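Sweets by Post: Your Questions

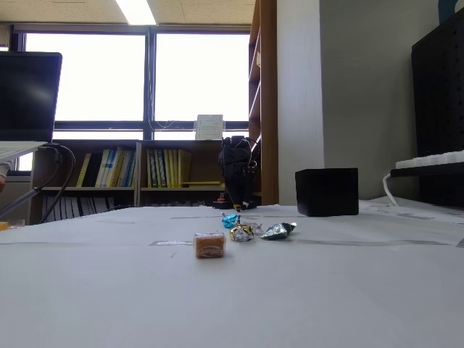

Photo: Wajid Afridi

Hello! I run the Lurneck sweet swap, where people post each other a mixed bag of wrapped sweets once a month. The same things land in my inbox every time, so I've put my answers in one place.

Do the sweets have to be wrapped?
Yes, every one. I don't mind if it's twisted foil like the gold and silver one in the photo or a see-through wrapper like the orange one, as long as it's closed all the way round.

How much should I send?
Aim for 300 grams. Somebody once sent 1000 and it was wonderful, but the postage was more than the sweets!

Can I send chocolate?
From September onwards, please do. Summer chocolate goes soft in the van and then sets again in the shape of the envelope (I've had one like that, and I still ate it).

What about jelly cubes and chews?
Lovely, they travel well. Put them at the bottom of the bag and keep anything with a pointy twisted end on top – the twists get squashed flat otherwise and come undone.

Foil keeps sticking to my toffees. Any tips?
Ten minutes in the fridge, then peel from the twist. If it's still stuck I give up and have a different one.

Can I ask for no nuts?
Of course. Put it on the form and I'll match you with someone who's happy to leave them out. I can't check every bag myself though, so if you have an allergy please read the labels, and if a sweet has no label don't eat it.

How many people take part?
We're at around 81 at the moment, and there's room for more.

My bag hasn't come. What now?
Give it 3 working days after the posting date, then email me. I answer most things on a Saturday morning, with a cup of tea and usually something in a shiny wrapper.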